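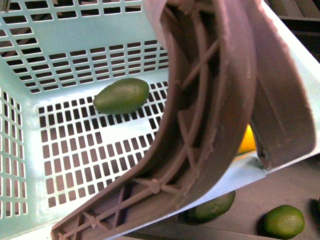

June, 7.40 in the morning, starch bench

Second batch of glue for the bookbinding trials. The first batch went in the bin last night with a wooden spoon still standing up in it. I have written "overcooked" on the log sheet. Yolandi has added "fired" underneath.

Recipe as before: wheat starch, cold water, soak, cook slowly, sieve, cool, sieve again. The Garnach notes say to stir for 40 minutes without stopping. I stopped once, to answer the door, and I can tell exactly which lumps date from then.

This time I used the heavier pan and kept the ring on 2. It went from milk to custard all at once, as it always does, while I was looking at the clock. Took it off 15 minutes after it turned. Colour good, slightly grey when spread. Smell is of wet envelopes, as it should be.

9.15

Sieved. The horsehair sieve has a hole near the rim that I keep meaning to mend, so everything has to be pushed through the other side. Lwazi says this gives me one strong forearm. Second sieving much easier. Thinned a third of it down for the tissue, left the rest stiff for the boards.

Pasted out the test strips:

Yaman paper, long grain: lies flat, no cockling to speak of.
Yaman paper, short grain: curled up like a dead leaf. My own fault, I cut it the wrong way and then labelled it with great confidence.
Grornell board to cotton: sticks well, wants longer in the press.
Grornell board to the blue cloth: strike-through at two corners. The paste was too thin or the cloth is too cheap. I chose the cloth, so I am writing down that the paste was too thin.

All strips between blotters in the small nipping press. Changed the blotters at ten and again before lunch.

11.50

The real job is still ledger 541, the one with the broken spine. Lifted the old leather with the thin spatula and got most of the way down before it began to powder. Under it is a lining of printed waste, a page of what looks like a seed catalogue, upside down. Turnips, chiefly. Yolandi wants it kept in place and I want to read the other side. We have agreed to keep it in place until I have a better argument.

The sewing is sound apart from the last section, which somebody has reattached with a PVA so determined that it will outlive the paper. Tried a damp poultice on one inch of it. No movement after the first go. Second go softened the edge enough to get a fingernail under, and I left it there before I got brave.

Afternoon

Opened the press early, which I know not to do. The cotton strip holds. The blue cloth has a stain in the shape of Wales. Put them all back and pretended otherwise.

To do:
Order more blotters, the Bulter ones, the heavy weight. The last lot were thin and went furry.
Mend the sieve.
Ask Lwazi whether he has my bone folder. He has my bone folder.
Label the paste jar with the month. The one at the back of the fridge just says "new".
Poultice on 541 again tomorrow, smaller patch, fresh blotter each time.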